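Chapter 4
Floors, and What We Ask of Them

Most people notice a floor twice: on the day they move in and on the day something leaks. In between it gets less attention than the curtains. This chapter is an attempt to correct that, and if by the end of it you find yourself staring at your feet in restaurants, your instructor will consider the term a success.

A floor has a short job description. It should hold things up, stay level and survive being walked on by people who don't take off their shoes. Wood does all of this fairly well and has been doing it for a very long time, despite being a material that never quite accepts that it is no longer a tree. It swells in damp weather and shrinks in dry weather. A board that fit snugly when the rain was falling may show a gap by March wide enough to swallow a coin, and the owner will call the installer, and the installer will have changed his phone number.

The case of the Halia building

We will return several times in this chapter to the Halia, a former button warehouse turned into apartments and small workshops. The developer, Bunside, ordered a plank floor for all 2,092 square feet of the ground level and wanted it down in 10 days. The designer, Sylvie Chan, asked for three weeks. They settled on 10 days.

Chan's notes from the job, which she has kindly let us raid, are full of the small decisions that make up the trade. Which way should the boards run? Along the longest wall, says tradition, though tradition had not seen the Halia, where the longest wall was also the least straight. How far apart should the end joints fall? Far enough that they don't line up into a ladder, which the eye will find at once and never forgive. And how much color variation should a customer be expected to put up with? Her answer to the last was "more than they think," and she underlined it.

Color deserves a moment. Boards cut from the same kind of tree can come out of the box looking like distant cousins. Some buyers pay extra to have the dark ones removed. Others pay extra to have them put in, under the name "character." The word also covers knots, streaks and, in one catalog we consulted, wormholes. Chan's method was to open several boxes at once, spread the planks out and mix them before a single one was fastened, so that two dark pieces would not end up side by side like guests who have already met. It takes an afternoon – nobody wants to pay for the afternoon.

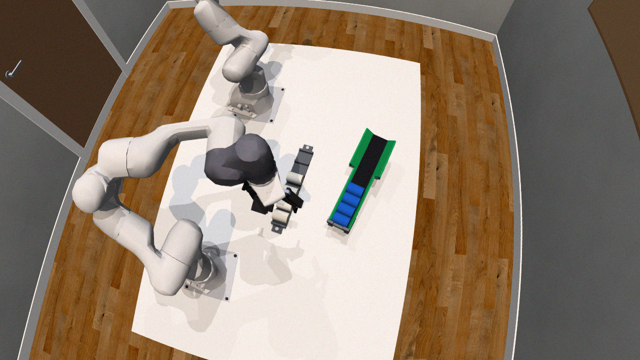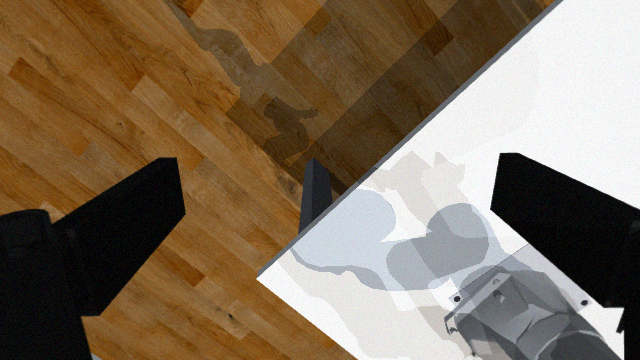 Figure 4.1. Two views of wood-plank flooring beside a white work surface. The second view shows staggered boards laid on the diagonal, with honey, caramel and reddish-brown tones.

The supplier, Peñalver, delivered 779 boards one morning and a further 300 the next, the second batch from a different cutting. Oluf Kvaran, who ran the installing crew, refused to lay the second lot until it had sat in the building long enough to get used to the air. Bunside pointed to the schedule. Kvaran pointed to the boards. The letters that passed between them are reprinted at the end of the chapter and should be read aloud, by two people if possible.

The process Kvaran was defending is called acclimation, and it is the first technical term you will need. Wood takes on moisture from the air, or gives it up, until the two are in balance. If the board is fastened down before that point, it will carry on adjusting anyway, and it will take the rest of the floor along. The results have their own vocabulary: cupping, when the edges rise; crowning, when the middle does; and buckling, when the whole thing gives up and leaves the subfloor.

Section 4.1 deals with moisture and how to measure it. Section 4.2 covers layout, including the awkward business of doorways. Section 4.3 takes up finishes, with particular attention to Dastico, the oil used at the Halia, and to the smell, about which the tenants wrote a number of letters of their own.

Before you begin

Find a wood floor you are allowed to kneel on. Sketch a section of it as wide as your outstretched arms, marking the end joints and any board that seems out of place. Note the direction of the planks and the nearest outside door. Bring the sketch to class, and keep it clean, as you will need it again in Section 4.2.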